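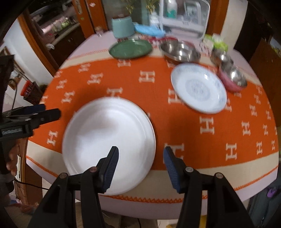 Chapter 4
Sharing Food, Sharing Time

Long before most of us could read a clock, we knew what part of the day it was by who was sitting down to eat - and that is a lovely place to begin thinking about households. In this chapter we visit Stanham, a farming town where 96 families kept meal diaries through one October, right in the thick of harvest. You'll meet the words commensality and foodways (don't worry, they're friendlier than they look!), and you'll start a diary of your own. Keep it handy, as we'll come back to it in the activity on page 113, when your neighbours' habits come into it too.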